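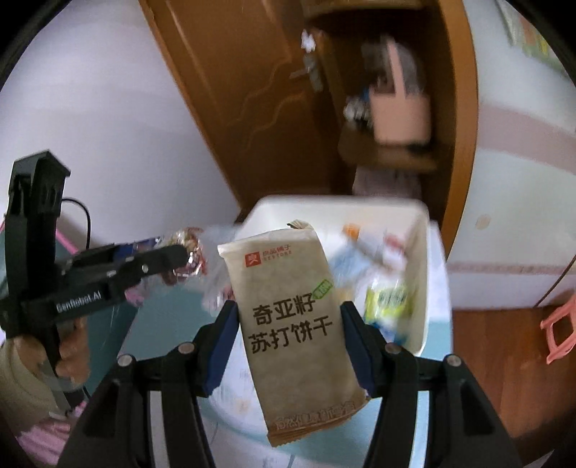

Caption: A chia seed soda cracker packet held between the grip pads of a hand-held gripper, with a second gripper at left.

PUKITOV RELEASES ITS GRIPPER CARE ROUTINE, WRITTEN BY THE PEOPLE WHO KEPT HAVING TO FIX THEM

Grunside -- Pukitov, which services hand-held grippers for firms that would sooner not do it themselves, has released the upkeep routine its own workshop uses. It covers set-up, daily care and the three repairs that turn up on the bench most often. The routine is free to download and runs to nine pages, down from a first draft that included a history of the screw.

The routine is written for a single station: one operator, a pair of hand-held grippers and a bin of things to pick up. Pukitov suggests packaged snacks for the bin. Crackers, sweets and the like come in wrappers that crinkle, slide and fold, and a pad that has begun to lose its hold will show it on a cracker packet long before it shows it on a wooden block. Snacks also restock easily. The routine asks that they be restocked by someone other than the person who ate them.

Set-up comes first. The bin should sit flat, low enough that both grippers can reach the far wall without the operator leaning. Cables are led back along the body of the tool and away from the jaws. The fingers are then opened and closed through their full travel with nothing between them, and the pads checked to see that they meet squarely. A pad that meets its partner at one corner will still pick things up. It will also turn them slowly in the grip, like a chicken in a shop window.

Daily care takes less time than making tea, and the workshop recommends doing it while the kettle is on. Wipe both pads with a damp lint-free cloth and let them dry. Sugar and cracker dust are the main offenders. Solvents are out, including the one in the unlabelled bottle that every workshop has and swears by. Check each pivot for side play by holding the finger at its tip and moving it gently across its line of travel. If it clicks, write it down and tell someone before the next shift finds out for itself.

Pads are due for a change at 3000 grips, or sooner if the surface has gone shiny. In its own logbook, Pukitov found that 246 of the last 800 jobs through the door were pad changes, most of which the customer could have done at the bench with a screwdriver and a little nerve. The company is aware that publishing this may be poor business.

The second common repair is a loose linkage screw. The routine's advice is to back it out, clean the thread, apply a small amount of thread locker and put it back by hand. Power drivers are not mentioned except in the section headed "Please don't".

The third is the cable, which suffers wherever it bends. Leave a loop of slack where it leaves the body, and look at that loop at the start of each session. Tape is accepted as a way of getting through an afternoon. Tape on top of tape is treated as a request for a new cable.

After any repair, the operator runs a short pick test from the bin, taking soft packets first, then flat ones, then whatever has slid down against the wall. Each is lifted, held upright and set back. A dropped packet means going back to the pads, and a crushed one means going back to the closing limit. The test sheet has a column for each, and a third for remarks, which past users have filled mainly with views on the flavours.

The pick test was drawn up with Mäkelä, which makes replacement pads and has strong feelings about cloths.

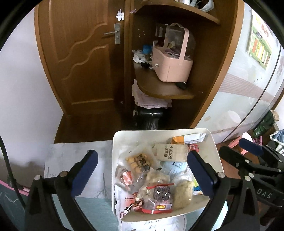 Bundell, which supplies spare linkages and pivot pins, has put together a parts kit to match the routine. The kit holds a set of pads, screws, pins, thread locker and the right size of screwdriver, the last on a cord, as experience has shown it needs to be. It will be sold through the Pukitov counter in Grunside from May.

Copies of the routine can be had from the counter or by writing to the workshop. Corrections are welcome and will be read, though the section on solvents is closed to discussion.

Media enquiries: Pukitov workshop office, Grunside. The phone is answered from 9 am, louder tools permitting.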